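About us

Pluner prints and finishes fabric panels for tables, walls and beds. We work from a single long room in Rorkau, and we sell through our own website and through a handful of shops. The company started with plain cushion covers. Printed landscapes came later, after a customer asked for a winter scene large enough to cover her dining table, and they now make up over 90 per cent of our orders.

All our designs are drawn in-house. We like strong colour and simple shapes: hills, water, trees, a bird or two. A design has to work from across the room and also from a chair right next to it, so we look at every new print spread out on a table before we decide anything. A flat proof on paper does not show how a fold will cut through a tree, or how a dark border will sit when it drops over the side.

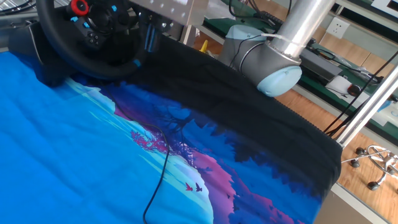
Blue is the colour we are asked for most, and it is the hardest to keep even over a large area. We print a test strip first and compare it with the one kept from the last run. If the two do not match we start again. Pinks and violets are more forgiving, though they need a good dark next to them or they look washed out.

Our landscape range is called Erkitz. It was first sold in April as a set of two designs, and a third is being drawn now. Each one can be ordered with or without a black section along one side. Most people choose the black - it frames the picture and hides crumbs less well than you might hope, but it looks smart over a table edge.
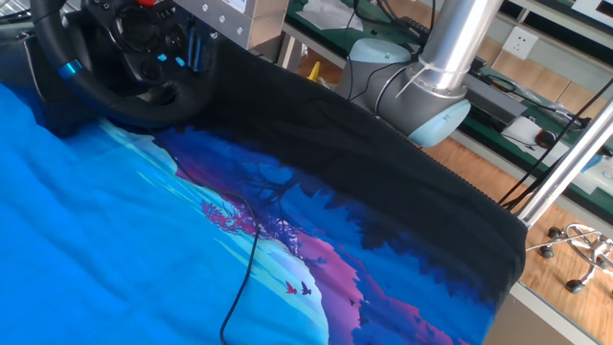
Hemming is done by Rautiainen, a small sewing firm on the other side of town. They have handled our edges from the beginning and they check each piece again before it comes back to us. We then fold, label and pack it here.

The smallest order we take for a custom print is 3 pieces. For shops it is 100, which can be split between designs. Please send artwork as large as you have it, and tell us the size of the table or wall.
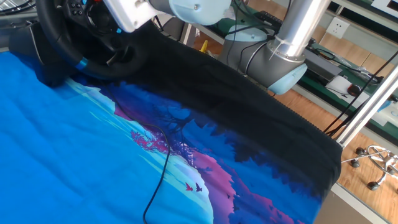

Fabric creases in the post. Shake the panel out when it arrives, lay it flat overnight and smooth it by hand from the middle outwards. A cool iron on the back will deal with anything left over.

Visitors are welcome at the Rorkau workroom by appointment. Use the contact form and say which designs you would like to see.

Page last updated October 13, 2026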